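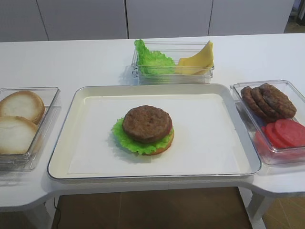

9th May

Burger bench, planner day. Long one, because a lot went right and I want the details down before I forget which config did what.

Where we left off: Jollura (the task planner) treated the recipe as a fixed script. Bun, lettuce, patty, cheese, tomato, top bun, each step firing when the one before it reported success. That falls over as soon as a step reports success and is wrong, and it can't start from a half-built burger at all. You had to clear the tray and begin again every time. So the job today was to make it look at the tray, work out what state the stack is in, and plan from there.

New version is in! The planner now keeps the stack as an ordered list of layers, bottom first, and asks Harasym (perception) for a fresh estimate before every step. The goal is a list too. If the estimate is a prefix of the goal, it plans the rest. If it isn't, it stops and prints both lists side by side, which already makes debugging so much nicer than reading the old state machine trace.

First start state I gave it was bottom bun, lettuce, patty. Harasym came back with

bun_bottom, lettuce, patty

and the planner asked for cheese next. I know that's four lines of list comparison, but I've wanted to see it since January and I did a small lap of the room.

How the lower layers get found

Asking one top-down crop for the full stack was never going to work, the patty hides the middle of everything. Two things helped:

1. Lettuce is easy even when covered. It sticks out past the bun and the frill gives a strong green ring, so the layer model only needs the ring and doesn't care about the middle.

2. The bottom bun comes from the fixed view. From that angle there's enough toasted edge showing at the front for the segmenter to grab it. With lettuce draped right over the front it loses the bun, and then we fall back on the stored history. History is now flagged in the printout with an h so we can tell a seen layer from a remembered one. Please leave that flag in, it saved me twice today.

Ewan Haldane asked whether we should trust history at all. My feeling is yes for layers under something we placed ourselves, no for anything on top. That's how it's coded at the moment (trust_history: covered_only).

Bins

Containers are clear plastic and the depth is as bad as you'd expect. Walls come and go, and the bright upper rims turn into floating slivers. I've stopped trying to segment the containers. They're registered once at the start of a session by their corners, and after that the walls are just boxes in the collision model. Contents are segmented in color only, then depth gets filled in from the ingredient's own mask. Much calmer point clouds.

The mixed bins need care. Lettuce and cheese share the one at the back, patties and tomato share the one on the right, and a bin is no longer the same thing as an ingredient in the code. Each bin has zones now, and a zone can be wrong without breaking the bin, so if a tomato slice slides toward the patties it still gets labeled by what it looks like. One bug from this: the red of the tomato reflects in the front wall of its container and Harasym kept offering me an extra slice, a thin one, very sure of itself. Fixed by throwing out any mask whose center falls on a registered wall face. Slices seen through the wall get thrown out too, but they come back as soon as the one on top is gone, so I can live with it.

Patties leaning on each other are the fun part. The pick order used to be nearest first, and that's the wrong way to take apart a row of leaning things. Erico (the grasp scorer) now builds a little "who rests on whom" graph from mask overlap and surface tilt, and only offers pieces with nothing resting on them. The graph for the patty row came out right on the first try – I made it draw arrows on the overlay and it's lovely to look at. Same code runs on the tomato fan with no changes. Cheese it does not like: the slices are too thin and the fan reads as a single lump. Parked.

Numbers, for the notebook

Replayed the saved Grikelberg session through the new stack, 2778 images. The state estimator disagrees with the hand labels on 411 of them. Before today's changes I wouldn't even have run it. Most of the misses I've opened so far are cheese on patty, where the cheese corners blow out against the white paper liner. Haven't gone through them all.

Planner cycle was capped at 400 ms and it stays under that with the graph turned on. Leaving the cap alone.

Dead ends

Tried estimating stack height from the shadow on the paper. Cute idea, very sensitive to the lights, deleted. Branch is gone too, don't go looking for it.

Tried telling top bun from bottom bun in the left container by color alone. The pale floury side is clear enough but a tilted half gives mostly rim, and then it's a coin flip. Needs shape.

To do

– exposure bracket for cheese against paper, 2 settings to begin with
– bun half classifier with curvature as an input
– planner: allow a removal step when the estimate isn't a prefix of the goal (stop and print is fine for now)
– Ewan to check the wall-face filter against the older container corners file, I only tested the current one
– rename "tray_empty" in the config, it really means "no layers found" and that confused both of us
– save the patty graph overlay for the group page

Config for all of the above is committed as it stands, comments included, and the replay script takes the session folder as its only argument.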